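The Sink at the Back of the Workroom

Every shared workroom has a sink, and every shared sink has a rim where small things go to retire.
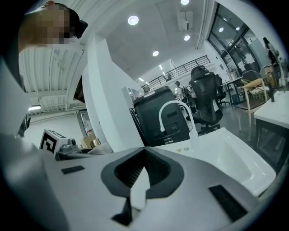
Clear the rim first

Take everything off it. I mean everything, including the little bits you have stopped seeing. A white basin with a gooseneck tap is a handsome object until it becomes a shelf. Anything with an owner goes back to its owner. Anything without one goes in a jam jar for 2 weeks, and then in the bin. Ketsara Bunnag gives hers until the end of August, but she is a kinder person than I am.

Wipe the tap from the top down

The high curve collects more splashes than you would think, and the underside of the spout collects the rest. Warm water, a drop of washing-up liquid, a soft cloth. For limescale, mix white vinegar and water 50/50, wrap a soaked rag round the end of the spout and go and have a cup of tea. Rinse well. Check the finish first if your tap is painted – I learned this in Ultdale, at some expense.

Keep cardboard off the counter

Small boxes are the worst offenders. They soak up a puddle from underneath and keep quiet about it until you lift them. If a box must live near the sink, stand it on a tray.

Mind the chairs

A mesh office chair is fine company for a sink provided it stays well back. Crumbs and dust come out of the mesh with a soft brush on the vacuum. Do the headrest too. You won't enjoy it.

Agree on a time

Ours is 8 in the morning, before anyone has put anything down. Aarne Kemppainen wanted a rota with colours. We have a cloth on a hook, and so far the cloth is winning.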